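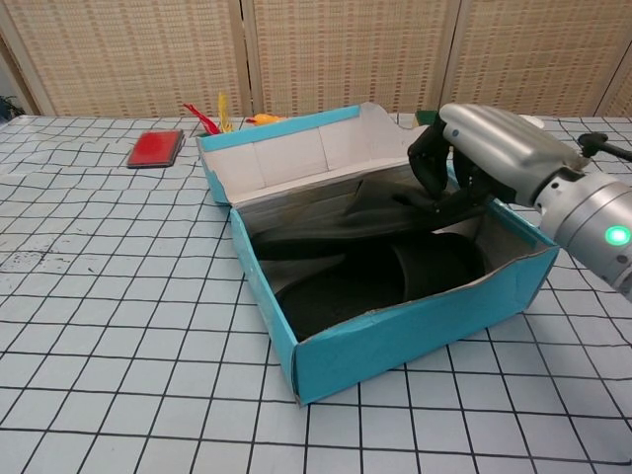 My first six labels came out blank, Gisela Daza wrote to us in July, and the printer was fine – I had the roll in upside down. Most calls to the help line are about the same thing, so please read steps 3 to 5 before you close the cover.

Section 4. Loading labels and printing for the first time

Before you start
The Flurnel label printer uses heat to print and needs no ink. Use Seltard thermal labels or another thermal roll of the same width. Plain paper labels will feed through but stay blank.

Loading the roll
1. Place the printer on a flat surface and plug in the power cord. Leave the power off.
2. Press both side tabs and lift the cover until it clicks.
3. Hold the roll so that the labels come off the top and face up.
4. Slide the roll onto the spindle. Push the guides in until they touch the edges of the roll, then back them off slightly. Guides that are too tight cause skewed printing.
5. Pull the end of the roll past the cutter by the length of one label.
6. Close the cover. Press on both sides – the left latch is stiff on a new unit.
7. Turn on the power. The light blinks green while the printer measures the gap between labels, then stays on.

Note: A full roll holds 200 labels. The printer feeds out 2 blank labels when it measures the gap. These can be peeled off and used for handwriting.

Caution: The print head gets hot during long jobs. Wait ten minutes before touching it.
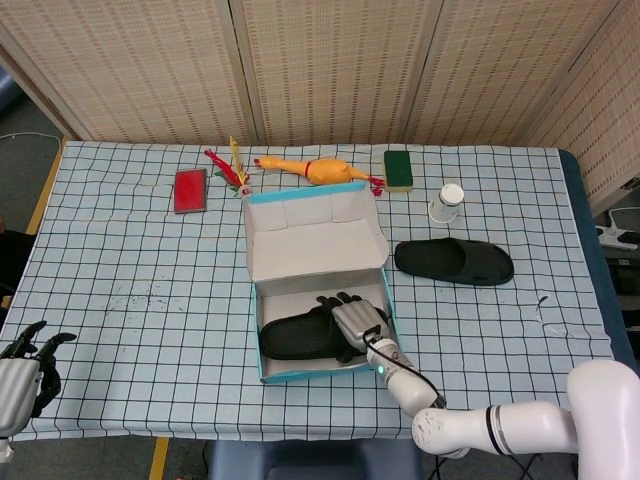 Fig. 4-2. Small items on a table with a grid-print cloth.

Printing a test label
1. Hold the Feed button for five seconds and let go. A test pattern prints.
2. Check that the border is complete on all four sides. If one side is missing, repeat steps 4 to 6 above.
3. If the print is pale, raise the darkness setting by one and print again.

Making a household list
The printer stores up to 2,000 entries. Each entry has a number, a name and a place.
1. Press List, then New.
2. Type a name of up to 24 letters. Short names print larger.
3. Choose a place, or press Add Place to make one.
4. Press Print. The entry is saved when the label is cut.

Note: Put labels on a clean, dry surface. On cardboard, press for a few seconds. Fabric and rough wood do not hold the adhesive well, and a tie-on tag works better there.

Error codes
E-12: Cover open. Press down on both latches.
E-31: No gap found. Reload the roll, labels facing up.
E-189: List memory full. Delete old entries or copy the list to a computer (see Section 6).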